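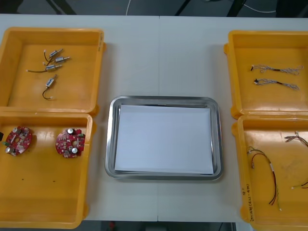 Yellow bins and a steel tray on the white table.

Short Breaks and Shoulder Tension in Piano Practice
Kyung-hwa Wi, Neema Barasa and Brian Mrema
March 19, 2019

Our project looked at whether short breaks during piano practice change how tense players feel in the neck and shoulders. Ten piano students at Hevarside took part. None of them had an injury, and all of them practiced on the uprights in the Ketwood rooms, with the bench set to their usual height.

Each student practiced alone for seven days with no set breaks, then for another seven days with a two-minute break after every 15 minutes. During the break they stood up, walked to the door and back, and let both arms rest at their sides. Stretching was left out so that everyone did the same thing. 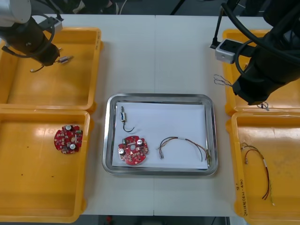 After each session the students rated neck and shoulder tension from 0 to 10 on a paper sheet. They also wrote down what they had played. Scales and slow pieces got lower ratings than fast octave work in both weeks, so we asked everyone to keep the same pieces for the second week. One student changed pieces anyway and her sheets were left out, leaving 9 sets. Total practice time for those was 1537 minutes.

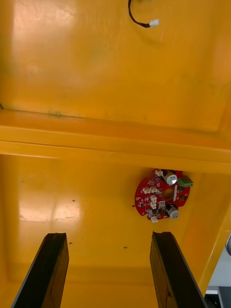
The resting position took longer to teach than we planned. Most of the students held their elbows slightly bent and their shoulders up when told to relax. Vesela Halilović, our project teacher, suggested giving them something to copy. The thin black cable shows what we were after: it hangs down in a gentle curve with the small white plug at its end, and nothing below is holding it. After that we told students to think of the arm as the cable and the hand as the plug. Two of them still needed a reminder on the second day.

Ratings were lower in the week with breaks for seven students and the same for two. The change was larger for the left shoulder, which we did not expect and did not look into further. 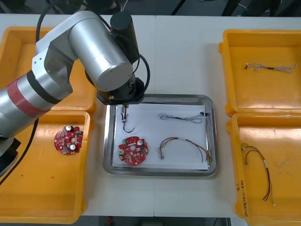

Could the lower ratings come from knowing the pieces better by the second week?
We can't rule it out. All students did the week without breaks first. A repeat in September would have half of them start with the breaks, and Wycliffe Kinyua has agreed to collect the sheets.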